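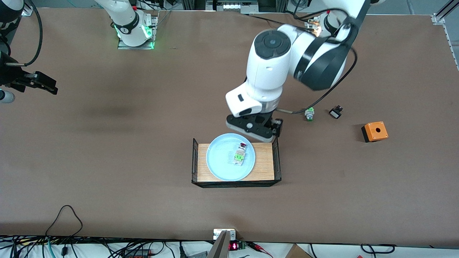
Forum > Film and book history > Reading group

Subject: Berhanu Berhe on wartime newsreels, second edition

kirkwall_reels
Has anyone compared the two editions? The Kirkard paperback runs to 700 pages and the chapter on cinema managers has been moved to the back. I have only read the first.

Cisex
I own both. The argument is the same. Berhe adds 12 pages on regional distribution and corrects the footnotes to chapter 2. The index is worse.

mlavari
I disagree that the argument is the same. In the first edition he treats the censor's cuts as the main influence on what audiences saw. In the second he gives more weight to film stock shortages and late deliveries. Compare the closing paragraphs of the introduction.

Cisex
The shortage material was already in the appendix. He has promoted it, that is all.

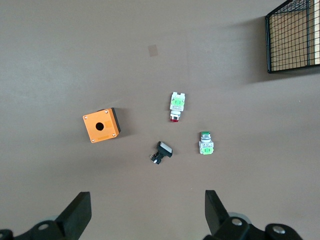
mlavari
Promoting it changes the claim. If a reel reached a small town two weeks late, its wording mattered less than its date. The appendix did not say that.

kirkwall_reels
Does he answer the Jayasinghe review? It objected that the cinema ledgers were all from port towns.

Cisex
One footnote, chapter 5. He accepts the point and keeps the figures.

projection_box
The ledgers are weak evidence in any case. They record what was booked. A manager could drop a newsreel when the main feature overran, and the ledger would not show it.

mlavari
Agreed on the ledgers. I would still buy the second edition for the introduction.

kirkwall_reels
Thanks. The library has it on order for December, so I will wait for that copy.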